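Drorkthorpe Gallery: What the Equipment Money Bought

Posted April 11, 2019

Every October we are asked to say what we will need for the coming year, and every spring we find out what we should have said. This page is for the people who sign off on the equipment line at Drorkthorpe and would like to see some of what it turned into. It is also for the group at Cluvbridge, who are planning a room like ours and have asked what it costs. The short reply is that the robots are the easy part. They come with a quote, a part number and a salesman. Everything else comes out of a budget line called "sundries", which was 167 dollars when we started and has been spoken of with sorrow ever since.

Most of the entries are notes from the purchasing folder, put in the order we wish we had bought things.

The floor
We did not budget for a floor, on the grounds that we had one. Then we priced leveling, cleaning and marking it. Tape is cheap, but buy the kind that peels up in one piece, and buy it in a color you can stand looking at for a year.

Arms
Two quotes, one from Baert and one from Fusell. Baert was lower until we added the controller, the mounting hardware and the freight. Fusell had put all of that on page one, where we took it for greed. Ask for both quotes in the same layout, even if you have to type up the form yourselves and send it to them.

Bases
Delivery was to "the door". Our door is down a corridor and past a step. Measure the step.

Hand-held grippers
Our first plan had one pair, shared. A pair is fine for as long as nothing needs repair, a period that in our case ran until the second week. We now ask for 2 pairs per work area and have stopped apologizing for it on the form. Price the mounts and marker cards along with the grippers, as they are seldom in the same quote and the grippers are not much use to us without them.

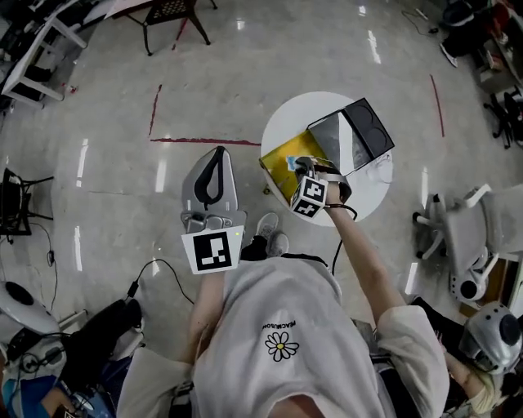 Small goods for the tasks are the line we got most wrong. We had put down a lump sum for "test objects", picturing a box of wooden blocks, and the requests that came in looked more like a drugstore receipt. The makeup palette on the round table is a fair sample: it has a lid, two round pans and a clear wrapper lying next to it, and no purchasing code in our system fits any of them. We filed cosmetics under "consumables, laboratory" and waited for a phone call. Give this line its own number and let people buy from ordinary stores, with receipts – a purchase order for a compact takes 3 signatures and costs more than the compact.

Cables
Whatever length you have in mind, go up a size. Then order spares in the same length, so that the drawer does not fill with cables that nearly reach.

Chairs and tables
Nothing was spent here. Furniture arrives in a robot room by itself, at night, from other departments. Leave the line at zero and keep the money for cables.

Repairs
Put in a real figure. We put in a hopeful one. Baert charges for the inspection and then for the work, and Fusell charges once but takes longer over it – we have not settled which we prefer.

The October form goes out again with the same headings as last year. Cluvbridge can have a copy of ours, corrections and all, by asking at the Drorkthorpe front office.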